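# Pricing the Whole Station

*Equipment planning, 02/12/2018*

Most first budgets for a small handling station consist of one line: the arm. The arm is the part with a price list, so it gets the attention. Gripping, pads, surfaces, lighting and operator hours are entered later, usually under "other," and the project runs over before the first useful shift.

Cinzia Dal Bello plans equipment purchases for Bedurora, a contract packer of small household and office goods. Her October request to management left the arm out entirely. It asked for hand-held grippers and time to use them on ordinary objects, on ordinary furniture, in daylight.

"An arm quote has a reach and a payload on it," she says. "I needed to know whether the fingers could hold the goods. That question is cheaper to answer by hand."

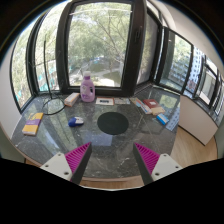 Her first worksheet had four columns: object, surface, approach, and pad wear. Two suppliers, Flivow and Vernden, were asked to quote against it. Flivow priced the fingers, plates and pads as one assembly. Vernden listed each part separately, which made its total look higher on the first page and lower once a year of replacement pads was added.

Pads deserve their own line. Ribbed soft inserts are consumables, and a buyer who treats them as part of the gripper will be back in purchasing within the quarter. Bedurora set aside $2000 for pads and fasteners for the first year and kept it apart from the capital figure, so that a worn pad could be replaced without a new approval.

## Choosing the test objects

The object list should come from the goods to be handled, then be cut down to the awkward ones. Dal Bello started with 51 items and kept 37. Rigid cartons of similar size were merged. Anything with a curved shell stayed, and so did anything with a handle. A computer mouse is a fair mid-range case: a rounded body, few flat faces to close on, and more than one sensible way to stand it up.
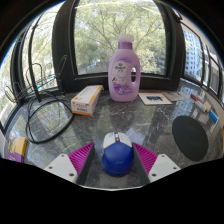

The mouse also showed a gap in the quotes. Both suppliers gave a maximum opening and a closing force. Neither stated how far a pad may flex before the hold should be rejected. Dal Bello sent the question back in writing and held the order until she had an answer from each. Buyers should do the same, and should ask for the figure with new pads and with used ones.

Surface is the second omission. Polished stone reflects window light, and a vision system specified under shop lamps may need different exposure settings or a shade. If the station will sit near glass, put the cost of blinds in the plan. It is small, but it tends to be found late, when the contingency has already been spent.

Clutter is the third. Boxes, bottles, papers and cables share a real table with the target, and clearance around the fingers has to be checked with them in place.

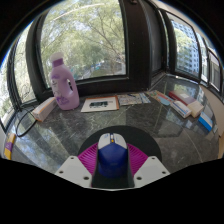
## Setting the order of spending

Bedurora split its plan into 3 releases. The first covered hand-held tools, pads and operator hours. The second covers the arm and its mount, with Soler handling the installation. The third covers guarding, spares and training, and is not released until the pad wear figures are in.

Operator hours were the largest entry in the first release — larger than the grippers. Dal Bello advises entering them at full cost, including setup and the time spent putting objects back between trials. Her original sheet left out the resets and had to be revised.

The arm has not been ordered. Quotes from Vernden and Flivow remain open, and the worksheet now has a fifth column for pad flex.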